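Notes for Week 6: How a Song Contest Gets Its Winner

Hi all. These are my notes from class, cleaned up a bit, for anyone who missed it or whose handwriting is as bad as mine. We spent the hour on televised song contests and how the votes get added up, and I promised I'd put the arithmetic in writing, so the arithmetic is in here too. Bring these in September if you're carrying on to the second half of the course!

1. Why bother with voting?

I love this stuff, I'll admit it. Most people watch a contest for the songs (or the dresses, or the wind machines) and treat the scoring as the boring bit at the end. For me it's the other way round. The way you count decides what kind of song wins, and once songwriters figure out the counting, it starts to decide what kind of songs get sent in at all.

Our running case is the Minari Song Night, and we compare it with its older neighbor, the Kotian Festival. Kotian uses a jury only. Minari splits the result between a jury and the phone vote, and changed its system twice before settling on that.

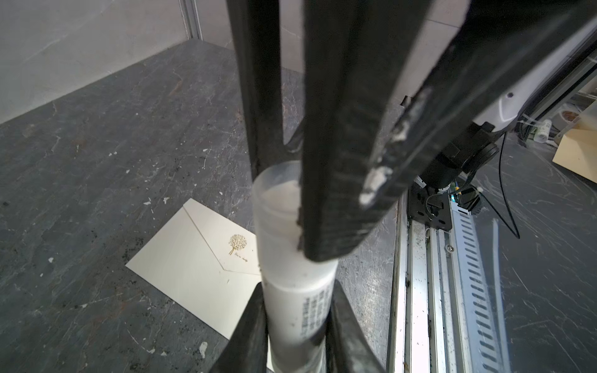
2. Ranks and raw votes

Say the phone lines close and the top song, "Zivum," has 1,113 votes. The runner-up, "Imen," has 1,070. Third place is way back on 500. If you use raw votes, the top two are nearly tied and the third song is out of it. Fine so far.

Now turn those into ranking points, the way Minari does: 12 for first, 10 for second, 8 for third. Suddenly the 43 votes between first and second are worth two points, and the 570 votes between second and third are worth two points as well. Same gap on the scoreboard, wildly different gap in the audience. Please make sure you can explain this one out loud before next class, it comes up again and again.

Somebody asked why anyone would use ranks at all, then. Good question. Ranks keep one enormous fan club from swamping the whole show. If a song pulls in 1,000 extra votes from one very keen town, under raw counting that can bury everybody else, and under ranks the best it can do is move up to 12 points. You lose detail and you gain some protection. Whether that's a fair trade is pretty much your essay topic.

3. Adding the jury

The jury at Minari also gives 12, 10 and 8, and the two sets are simply added. Suppose the jury puts "Imen" first, the third-place song second, and "Zivum" third. Work it through:

"Zivum": 12 from the phones, 8 from the jury, 20 total.
"Imen": 10 from the phones, 12 from the jury, 22 total.
Third song: 8 from the phones, 10 from the jury, 18 total.

So "Imen" wins without winning the phone vote. The crowd in the hall usually boos at this point, and I get it, but look at the numbers again: it came first with one group and a close second with the other. That's a pretty solid winner in my book. (You're welcome to disagree, several of you did, loudly.)

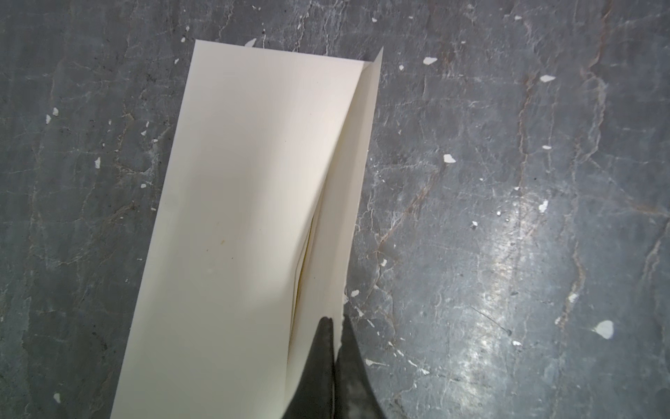
A sheet of cream paper, one side folded up lengthwise.

4. Ties and the order of the reveal

Ties happen more than you'd think with only a few finalists. Minari breaks them in favor of the phone vote. Kotian asks its jury for a second round, live, which is awful to watch and I wouldn't miss it for anything.

Then there's the reveal. Reading out the jury first and the phones second makes for a better show, as the leader can drop down the board in the last minute. It doesn't change the result at all! A few of you wrote in your journals that the order "helped" one song. It helped the tension, and that's a television matter. Keep the two apart in your essays.

Running order is another story. Songs sung late in the evening are fresher in people's minds when the lines open, so a draw for position matters more than the reveal ever could. We'll look at draws next time.
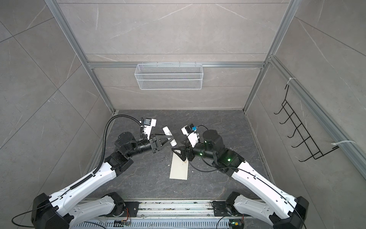 5. To do before next class

Redo the table in section 3 with raw phone votes for the audience half. You'll need to decide how to put the jury on the same scale, so write down what you chose and why.

Watch any national final you like, all the way through the voting, and note who was leading at each stage.

Read the chapter on juries. Skip the appendix, it's out of date.

Essay drafts go in the tray by 4 p.m., two pages, and please put your name on both of them.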